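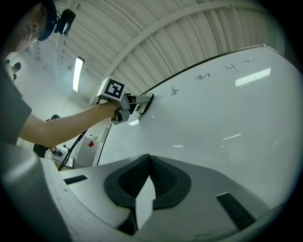 The visit to Uvelis was sold to us as a tour of the control software, and I packed accordingly: a notebook, a second pen, and a list of questions about planners. Uvelis has the upper floor of a building in Senisville, over a firm that makes gaskets, and you can smell the gaskets on the stairs. I had expected to spend the afternoon looking at screens. A good part of it went by at a whiteboard, where a person in a navy cap with a small recording device on the side held an eraser to the board with a hand-held gripper, a white cube with a black square marker riding on top of it. There were a few small black characters up on the board. I have erased a lot of whiteboards in my working life and never once had my pose estimated.

The software that takes all this in is called Tinditz. It lines up the tracked path of the gripper with the opening and closing of the fingers, cuts the result into episodes, and hands them to whoever is training a policy that week. The part I liked best was the least glamorous, a replay tool with a timeline at the bottom and a row of colored flags. Yellow means the marker was lost for a moment. Red means the clocks disagree. Our guide scrolled through a session that was mostly yellow and said it had been recorded under the bad light, in the tone people use for a bad knee.

Clocks took up a surprising amount of the talk. In the first version of Tinditz each device kept its own time, and the drift could reach up to 100 milliseconds by the end of a long session. On a wiping task that puts the eraser somewhere it had already left. The fix took two people most of July and consists, as far as I could follow, of a very short file and a very long comment explaining it.

Then contact. A whiteboard is flat and doesn't move, so I had filed it under easy. The planner agrees with me, and that's the trouble: it will plan a lovely straight path a hair in front of the board and wipe the air with total confidence. Or a hair behind, which is louder. The controller now treats the path as a suggestion and gives way when it feels the surface. We were shown the plot of force against time from before that change. It looked like a seismograph in a bad year.

Their test suite has 31 wiping tasks, and every release has to run all of them in simulation before it gets near hardware. I asked how closely the simulated eraser matched a real one. There was a pause, and we moved on to coffee.

The coffee came from a Jurić machine with its own touch screen and its own software update pending. It asked us to wait. We waited.

Questions afterward ran long. Somebody wanted to know about camera calibration (every morning, and again if anyone bumps anything), somebody else about file formats (theirs, with an exporter), and a man at the back asked whether it could do windows. It can't yet. Glass upsets the perception side, and even the glare of a ceiling light on a glossy board gets its own line in the bug tracker.

Visits are free, but groups are small and you need to write ahead. The stairs are steep and the parking belongs to the gaskets.

Search this site Enter keywords Go

We use cookies to remember your preferences. Accept Manage settings

Contact | Copyright, all rights reserved | Back to top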